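Progress report on the long workroom
Prepared by Ida Schmieder for the Plesaritz fund, February

Dear friends at Plesaritz,

I promised you a proper account of how the room is coming along, and I have put it off twice while we waited on the last of the paperwork, so thank you for your patience! The short version is that the room is in use, people like being in it, and most of what you paid for is done. The longer version follows, and I'm afraid it is rather long.

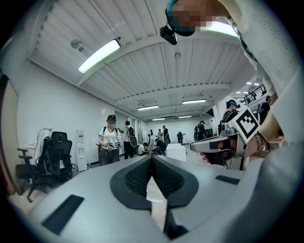
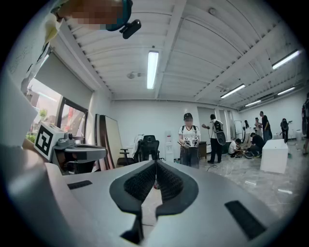
The ceiling was the biggest line in our budget and the one I worried over most. You may remember that the first plan was to hide everything behind tiles. Engelhardt talked us out of it, and I am so glad they did - we kept the ribbed panels and the beams, had all of it cleaned and painted white, and put the savings into the lighting. The long fluorescent fixtures are bright enough for close work in the evening, and the complaints about tired eyes that filled my last letter have stopped.

The painting took 25 working days against the 20 we had planned. The delay came from the first coat, which Engelhardt wasn't happy with and did over again at no charge to us. The left-hand wall is white now too, and the whole place feels a good deal larger for it.

On the windows, we went with gray roller blinds from Drimness. They are plain things, but they pull down smoothly and they still let us look out at a bit of green when they're only partway down (I fought for that, as some of you will recall). The blinds came to $2,178 with fitting, a little under the quote.

Chairs are where we are behind. Skomex has delivered 60 percent of the order, and the rest is promised for a Wednesday later this month. I have heard that promise before, so I will be calling them. The black mesh ones on wheels have been very well received, and people have already begun leaving their things over the backs of them, so I would like to add a row of coat hooks by the door. The hooks and the fitting would cost $100, and we can find that inside the present grant if you agree.

Still to do: touching up the paint near the windows, a second quote for the floor, and labels for the light switches, which confuse everyone, me included. I'll write again once the chairs are in.

With warm thanks,
Ida Schmieder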